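My landlord finally wrote back about the old plank floor in the rental. We can refinish it ourselves, so I've been reading up on sanding for 9 days straight and my family is tired of me! 1/3

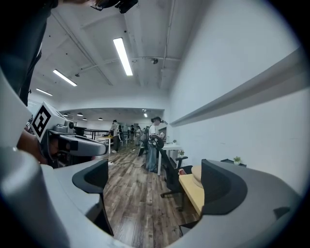

Photo: Loredana Santoro

Gray-brown boards with darker streaks are what I'm after, and I don't want to sand all that character away. Dolan at the hardware store says to stop at 220 grit by hand along the edges – he's very firm about it. 2/3 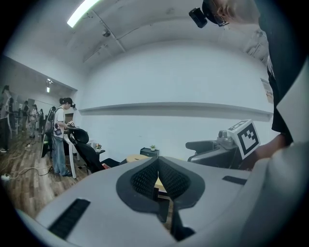
Sanding dust is my other worry, and I've got 16 feet of hallway to get through in September. I already wear glasses, like the person leaning in there, and goggles over the top fog up in minutes. If you have a pair that doesn't, please tell me the name! 3/3

Contact | © Loredana Santoro | Back to top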